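About Todovley
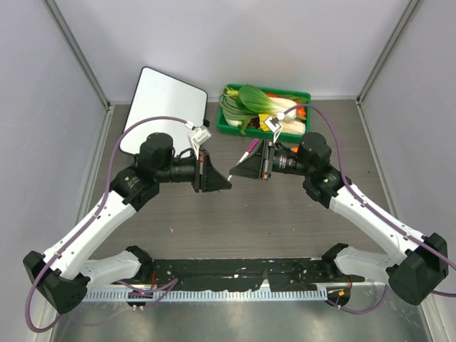

A pink marker between two grippers, over a brownish-grey work surface.

We're so glad you found your way here! Todovley is a small language school for grown-ups, and we have been teaching evening French, Portuguese and Hindi to people with jobs, kids, bad knees and very little spare time since the winter Lucienne Hervieu decided that her kitchen table could not hold one more student.

That table deserves a word or two, and we hope you'll bear with us. Lucienne had retired from a long career in bookkeeping and had let a neighbor talk her into a few conversation lessons before a trip to Lyon. The neighbor brought her sister, the sister brought a man from her choir, and by January there were people sitting on the step stool and on the piano bench with their notebooks on their laps. Colette Ferrand, who was one of those early students' cousins and a trained teacher besides (she had spent years in a middle school and missed the noise), offered to take the beginners off Lucienne's hands. The two of them rented a room over the Chaturvedi bakery, and that is where we still are, up the stairs on the left -- please mind the fourth step, it's taller than the others.

Portuguese came along with Cleiton Macedo. He had signed up for French, and he was a very cheerful student of it, but he kept staying after class to teach everybody songs from home, and after a while people were coming for the songs. His Portuguese course now fills before any of the others. Jitendra Vashisht started our Hindi evenings a few years later, mostly for people who had married into Hindi-speaking families and wanted to follow what was being said at dinner. He is patient about spelling and strict about vowels, and his students adore him for both.

How we teach

We talk first. On your first evening you will say something out loud in your new language, and so will the person beside you, and it will probably be about the weather or what you had for lunch. Grammar arrives when you need it. We do use a textbook, though Colette has crossed out so many of the dialogues in it that new students sometimes ask if they got a damaged copy.

Groups stop at 7 students. Classes begin at 6:30 in the evening and last an hour and a half, with a tea break in the middle that tends to stretch (we have tried to be firmer about this and have given up). If you miss a week, your teacher will send you the notes, and you're welcome to sit in on another group to catch up.

The library

Sylvain Joly looks after our lending library, which has grown to 1,853 books, comics and old magazines, many of them left to us by students who moved away. You may keep things as long as you like within reason. Sylvain's idea of reason is generous, but he does call people.

Come and see us

You can sit in on any class once without paying, and you don't have to tell us ahead of time, though we'd love it if you did so we can put out a chair and an extra cup. New groups start in the fall and again after the holidays. If you're not sure of your level, come a little early and have a chat with Colette, who will place you in a few minutes and will be very kind about it.

We use cookies to remember your preferences and to see how our site is used. By continuing to browse, you agree to our cookie policy. Accept / Manage settings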